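Subject: Re: [gazetteer] Skurkusia country entry, area and elevation

On Tuesday, Pongsak Ongart wrote:

> The draft gives the summit of Pereck as 2,549 metres. The old road
> atlas has it lower, and the sign at the car park on the Nakpan side
> is lower again. Which are we following? Also, the opening paragraph
> calls the country "mostly plateau". I'd have said mostly river
> basin, at least by area.
>
> I can redo the distances table once the first point is settled.
>
> Pongsak

Pongsak,

We follow the 2,549 figure. It is from the most recent survey and refers to the rock summit. The atlas value is for the saddle to the south, where the old trig point stood, and the sign seems to have been copied from the atlas with a rounding error on top. Please leave a note in the comments field so the next editor doesn't change it back.

On "mostly plateau": agreed, the wording is loose. The plateau is what visitors see from the highway, and every travel article since the highway opened has repeated it. By area the Skulell basin is larger. I suggest:

> Skurkusia consists of the Skulell river basin in the west and
> centre, and a dry eastern plateau rising to 2,549 m at Pereck.

I would drop the sentence on the coast entirely. Two adjectives and no information.

For the distances table:

- Nakpan to the Skulell bridge is 56 km by the sealed road. The 9 km section of gravel on the old alignment is closed to through traffic and shouldn't be included.
- Distances are measured from the post office in each town, as in the previous edition. Several rows in the draft use the town boundary instead.
- The ferry crossing is not a road distance. Put it in the remarks column.
- Kilometres only. The bracketed miles can come out.

Climate paragraph: the draft says the plateau gets "almost no rain". The station at Pereck records some 100 mm a year, so please give the number and remove the adjective. September is the wettest month there, which is at odds with the travel section recommending it for the unsealed tracks. One of the two has to change and I'd rather it were the travel section.

Spelling: "Skurkusian" for the adjective and for the people, no alternative form. The entry currently has three. The language section uses a fourth, in a quotation, and that one can stay.

I haven't looked at the licence wording for the relief map. If anybody on the list has the current terms, please post them here and not to me directly.

Table by the end of the month would suit, otherwise it goes in the following revision. 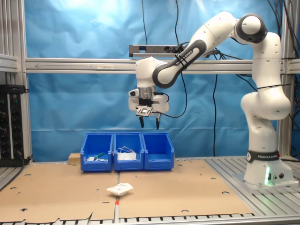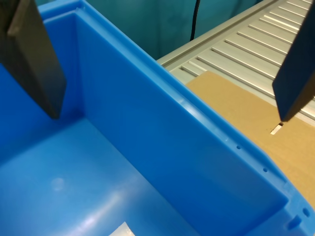

*Robot gripper, fingers apart (two views).*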